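Features | Storage and Packing

Print this article | E-mail this article

Upright and apart: compartment trays for small bottles

A tray with fixed spaces is a slow way to pack and a quick way to unpack. The usual method, a deep box with the bottles standing shoulder to shoulder, holds more in the same footprint, and for that reason most people who ship or store small bottles start there. They tend to stop when the first one leaks.

Drilarard, a sauce and cordial maker with a single packing room, changed over in May. Its records for the previous season list 1,913 bottles sent out in open boxes and 123 returned with damaged caps or scuffed labels. Most of the damage was traced to contact at the shoulder, where one bottle leans on the next and the two rub for the length of the journey. Glass survives this fairly well. Thin plastic flexes, the cap works against the thread, and the contents find the gap.

The remedy is a shallow tray with an insert that divides it into cells. Card dividers are cheap and fold flat, but they soften when damp and sag towards the middle of a large tray. Moulded inserts hold their shape but fit one bottle only. Foam blocks sit between the two. They are cut square, set in a grid and left with gaps the width of the bottle — the blocks take up the slack, and the pattern can be altered by lifting a few out. 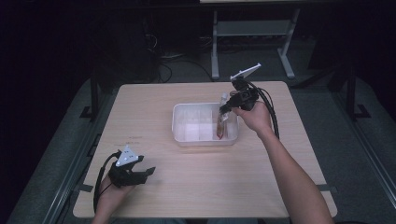 Fit matters more than the grade of foam. A cell should touch the bottle on all sides without gripping it. If the bottle has to be pushed, the foam drags at the label on the way down and again on the way out. If it drops in freely, it will also lean freely. The simplest check is to seat one bottle, tilt the tray by hand and look for movement at the cap.

Bottles should go in vertically. Entering at an angle catches the base on the top edge of a block and shifts it, and a shifted block narrows the neighbouring cell. The base should reach the floor of the tray before the bottle is released. One left standing on a lip of foam will look seated until the tray is moved.

Order of loading is largely a matter of preference. Bastari, which supplies trays and cut foam to small kitchens, recommends working from the far side towards the near side so that the hand never passes over a filled cell. Cárdenas, a competitor, prints the opposite advice on its sheet, on the grounds that the near row steadies the tray. Trials at Drilarard found no difference in breakages. A full tray took 27 seconds longer to load than an open box either way.

Translucent trays have one practical advantage over opaque ones: spills show through the wall without the insert being lifted. They scratch readily and should be wiped with a soft cloth. Foam is best taken out and dried separately — moisture held under the blocks will mark the base of every bottle above it.

Drilarard now keeps 600 bottles in trays at any one time and has kept the open boxes for empties.

Related articles
Endance shelf brackets: load test
Choosing a label that survives the fridge
Card, foam or moulded pulp?
Caps and threads: a short guide

Contact the editors | Copyright 2019, all rights reserved | Back to top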